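Section 4. Hand stalls before closing (fault 267)

Applies to Kudach two-arm units. Rev. Tuesday, May 18, 2021, O. Rieger.

CAUTION: E-stop in reach. Keep your own hands off the table while the arms are live.

1. Run the ball pick. Left arm goes out, fingers stop short, log shows 267.

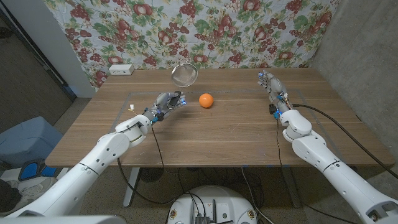 Can I just clear the code and carry on?
Clear it once. If it comes back, stop and do steps 2 to 5.

2. Hold both arms in pause – not power off, you lose the log. Check wrist connectors, left side first. Push them in by hand, no tools.

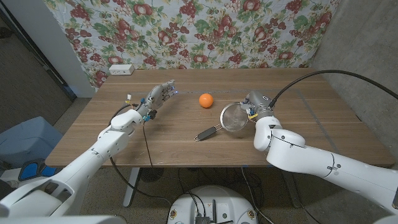 Fig. 4-2. Left hand open, ball not gripped.

3. Open the hand fully from the pendant. Look for a finger lagging behind teh others.

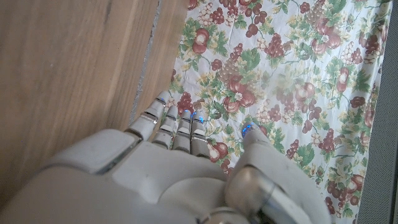
4. Reset the wrist board. Wait 24 seconds. Dont jog the arm during this.

5. Run the pick again at low speed.

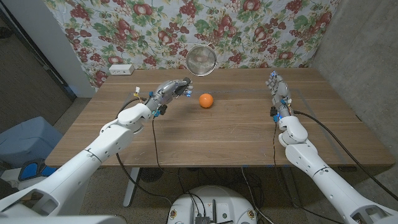 Fault 267 is a lost signal between wrist and base, mostly from cable pull. Give the cable slack for full reach. Where it drops over the table edge, as on the left arm, check for rubbing there too. Still faulting – tag the unit out, send the log to Svenja Wiegand at Fonorden.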